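4.2 Sizing the purchase in simulation

Before committing funds to a second Delton cell, we modeled the sorting task in Lurnix and treated the simulated workload as the basis for the equipment budget. Each planning run used 4 cubes and two open containers, with the arm mounted on a plain table. We ran 120 episodes per candidate layout and logged cycle time, reach violations, and gripper wear cycles.

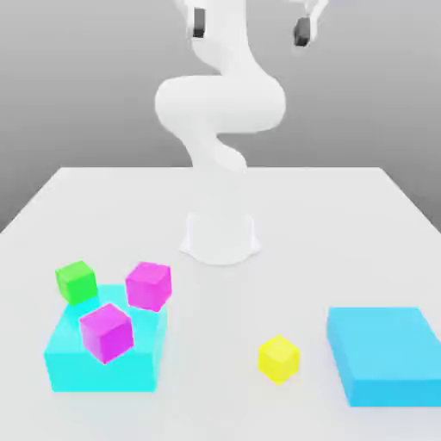
Figure 2. Simulated sorting cell with the arm above the table, cyan and blue boxes, and green, magenta, and yellow cubes.

Container placement had a larger effect on cost than arm selection. Layouts that kept both boxes near the base allowed the shorter-reach Jacquet arm, priced 20 percent below the Clidanura unit. Wider layouts removed that option — the wrist reached its joint limit over the far box. Spare fingers were budgeted at two sets per arm. Mounting hardware and operator training are entered as separate lines, and neither scales with the number of episodes.

Clidanura Automation Papers | Copyright held by the authors | Back to top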